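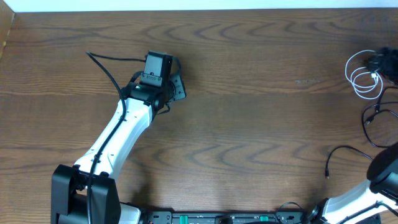 Seleo rebound net, one season in

Home Reviews Training Boots Forum

3 min read

Bought this for the under-9s in January, 200 dollars from Trorodwood, been out twice a week most weeks. Quick write up before training.

Good stuff first. Ball comes back true. Hit it clean at knee height and you get a proper first-touch pass back, not that dead floppy return the old Conach one gave us. Angle adjusts with a pin on each side, eight settings. We use two of them. Steep for volleys and headers, flat for passing.

Setup takes one adult. Instructions are useless - ignore the drawing and do the back legs first.

Bad stuff. The pegs. Bent four on hard ground, replaced them with tent pegs. Bungee loops on the bottom corners are going aswell, Perla Cuevas has hers zip tied and says it plays the same. And it's heavy. Won't fit in a small hatchback unless the seats go down.

Keepers love it. Arnulfo has ours diving for deflections, stand them side on and shoot at the top third. Strikers get bored in about 9 minutes.

Would I buy again? Yes, but wait for a sale. If its only for the back yard get the smaller one, the kids wont notice.

4 out of 5. Lost one for the pegs.

Damián Arellano

Contact us | © Cuevas Soccer Reviews | Back to top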